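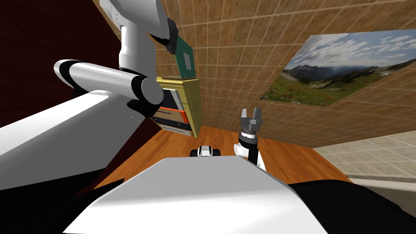 A two-armed robot in the Nesgate simulator, its left arm raised with a green chip-like part.

The simulated home has a wood floor, a tiled wall and a picture of mountains. It also has a chest of drawers that Sachiko Sekiguchi has looked at so often she says she could build one from memory. She has spent most of the past year watching a robot with two white arms work in rooms like this one, and her question has stayed the same the whole time. When should the robot trust the camera near its hand, and when should it trust the one that sees the whole room?

Sekiguchi leads a small group at Jodasau, a research lab that works on teaching robots by showing them how a job is done. A person drives the simulated arms, the computer saves every movement, and a program is then trained to copy what the person did. The method is old and well understood. It works well until the robot has to do something exact, such as bringing its fingers to the edge of a thin flat part.

"It gets to the right place and then it dithers," she said. "Or it closes a little early. You look at the recording and the hand is just beside the thing."

Her group had assumed the trouble was too few examples. So in March they collected more, until they had 2,000 recorded runs of the same family of tasks. The robot got better at crossing the room and reaching toward the right object. The last short stretch barely improved.

Olesia Stelmakh, who joined the lab as a programmer, went through the failed runs one at a time, 286 of them. She sorted them by where the arm was when things started to go wrong. Most of the trouble began after the hand was already close. At that point the view of the whole room had little to offer, since the arm itself was often in the way. The program kept giving that view the same weight as before.

The close view has its own problems. Parts of the robot take up a good share of it, and the background can be almost nothing but repeating tile.
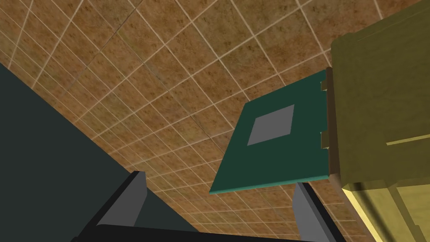

A person driving the arm can make sense of this quickly. The edge of the board shows how it is tilted, and the fingers show how far there is to go. The program had to learn the same thing from examples, and it was getting mixed messages from its two views.

The fix the group settled on is simple. They added a small extra piece to the program that decides, moment by moment, how much each view should count. It is trained along with everything else, and no one tells it what the right balance is. Igor Zawadzka, who wrote the first version, expected it to switch over sharply once the hand came near the part. What it learned was a slow shift that started well before that, with short returns to the room view whenever the arm had to change direction.

"I thought there was a bug," Zawadzka said. "I spent two days looking for it."

With the change in place, the robot finished up to 80 percent of its runs on the best task in the set. Other tasks gained less, and tasks that use both hands at once hardly moved. Sekiguchi puts that down to the way the examples were recorded. One person drives both arms, and people tend to leave one still while they think about the other.

Ayane Miyazaki, who recorded many of the runs, agrees. She now tries to keep both arms going – slowly, if need be – and says it took a while to stop freezing up. The new recordings are stored apart from the old ones so the group can compare the two.

There is also the matter of the real world. So far everything has been done in Nesgate, where the light is flat and a part has no scratches or glare on it. Yufang Yuan of Koyama, a company that builds test benches for electronics makers, has read the group's draft paper and likes the method, but she wants to see it with a real camera that gets bumped and dusty.

"In a simulator the camera is always exactly where you said it was," Yuan said. "On a bench it moves a hair and you don't find out until lunch."

Sekiguchi does not argue with that. Her group has started shifting the simulated cameras by small random amounts during training, and early runs suggest the program can put up with some of it. How much is still being worked out. The lab plans to try the method on a real pair of arms at its Molden site, starting with one part and one fixture.

The draft was posted in June 2025, along with the recordings and Stelmakh's notes on the failed runs. Other labs have written in about the paper, Sekiguchi said, but most of the questions so far have been about the notes.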